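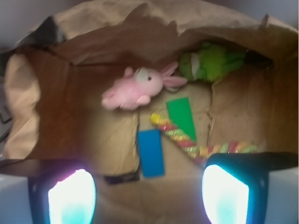
About Skodside

Skodside helps small businesses plan and pay for robot equipment. Most of our clients pack, sort or return goods by hand and are thinking about buying their first robot arm. We work out what the arm would have to do, test that work on our own bench, and write a purchase plan with every cost in it. The client then buys from whichever dealer they like. We do not sell robots and we take no commission from anyone who does.

The company was started by Chathurika Patwary, who had spent most of her working life in purchasing for a mail-order business. She had signed for two automated packing lines there. Both came in over budget, and in both cases the machines themselves cost what the quote said they would. The overrun was in guarding, wiring, floor work, spare parts and the weeks of staff time it took to get the lines running. When she left, she began helping other firms read quotes before they signed them. The bench testing came later, after several clients asked whether the machine they were looking at could pick up their goods at all.

What we do

Our work comes in three parts. Clients can take one of them or all of them.

Site review. We spend a day at your building. We look at where goods come in, how they are handled, how much floor is free, what power is available and who would look after the equipment. You get a written report with a floor sketch.

Bench trial. You send us the goods you want handled, in the packaging you use now. We set them up under an arm and try different grippers and picking orders. You get the full results, including the items we could not pick.

Purchase plan. We turn the trial into a list of equipment with prices, lead times and a payment schedule. The plan covers the first year of ownership and shows which items can wait until the second.

The bench at Fikham

Our workshop is in Fikham, on the ground floor of the same building as the office. The bench is a white work surface with an arm mounted on an aluminum frame. We keep it plain on purpose, so that a client can look at it and picture the same thing in a corner of their own packing room.

Bags take up more of our time than any other kind of packaging. A lot of returned goods come back in one, with hard and soft things mixed together, and a paper bag creases, folds in and shifts when something touches it. A typical load for us is a plush bunny, a rope toy and a couple of plain blocks. The blocks have flat sides and hold their shape. The plush gives when it is squeezed. The rope can lie across everything else, so the order of picking matters as much as the grip.

We hold the bags down with tape. Clients sometimes ask if we should be using a proper fixture, and for production they will probably want one. It goes into the purchase plan as its own line. For a trial, tape is cheap and lets us change the setup between runs.
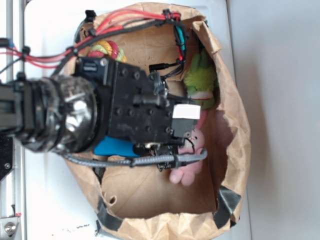 How we put a budget together

We use a workbook called Betis, which Chathurika began as a spreadsheet and which we still maintain ourselves. Clients get a copy with their plan and can change any number in it. It has 100 lines. Many will be zero for a small job, but we leave them in so that each one gets looked at.

The arm is line 1. The lines that surprise people are further down:

Grippers, and spare pads or fingers for them
Cables, connectors and cable ties, including a second set of anything that bends with the arm
Cameras and mounts
Frame, brackets and fasteners
Trays, bins and liners
Hand tools kept at the station
Guarding and signs
Electrical work
Training time, counted at full wages
Output lost while the station is being set up

Cables deserve a note. On a moving arm they are a wear item, and we ask every dealer for the price and lead time of replacements before a plan goes out. If a dealer can't give us both, we say so in the plan.

We also put a line in for the old way of working. A packing table and a trained person may be the right answer, and the workbook shows the cost of leaving things as they are next to the cost of the equipment. Some of our clients have read the plan and bought nothing. They paid for the review and the trial, and we consider those jobs finished properly.

Leasing and used equipment

We will look at a lease or a used arm if you want us to. For a lease, we check who pays for repairs, what happens if you want to change the gripper, and what it costs to send the equipment back. For used equipment, we ask for service records and the age of the controller. We do not inspect used arms ourselves but can tell you what to ask the person who does.

Who we work with

Our clients are mainly toy and pet supply sellers, gift packers, and returns centers. Most have one building and a yearly equipment budget that has to cover everything from shelving to tape guns.

Mollah was the first client to take all three parts together. The firm repacks returned toys, and it had a quote in hand for a station that would have used most of its equipment money for the year. The bench trial covered 853 picks from its own returns.
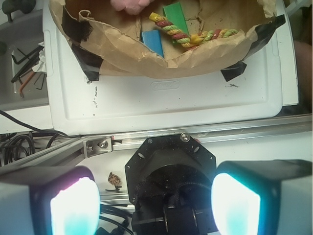
The results showed that the harder items were nearly all soft ones lying underneath something else, and that a second, simpler gripper would do little to help with them. Mollah dropped it from the order and put the money toward a better bin layout and a spare set of cables. The station was ordered in January and the plan was reviewed again after the first year.

For a trial of that kind we like to have at least 500 picks before we put a number in a plan. Smaller trials are fine for a yes or no on whether an item can be picked, and we price them lower.

What we charge

Each part has a fixed fee, quoted in writing before we start. Travel is charged at cost. If a bench trial runs longer than we planned, the extra time is ours. If you add items partway through, we will send a new quote for the additional work.

Goods sent for trial are returned at the end unless you tell us to keep them. Handling marks are possible, so please send stock you don't need to sell as new.

Visiting and contact

Clients are welcome to come to Fikham while their goods are on the bench. Call the office first so we can tell you which days your trial is running. For a first conversation, it helps to have a list of the items you handle, photos of the packing area, and any quotes you have already received. Send them to the office, marked for Chathurika Patwary. She reads all new inquiries herself and will reply with questions or a date for a site review.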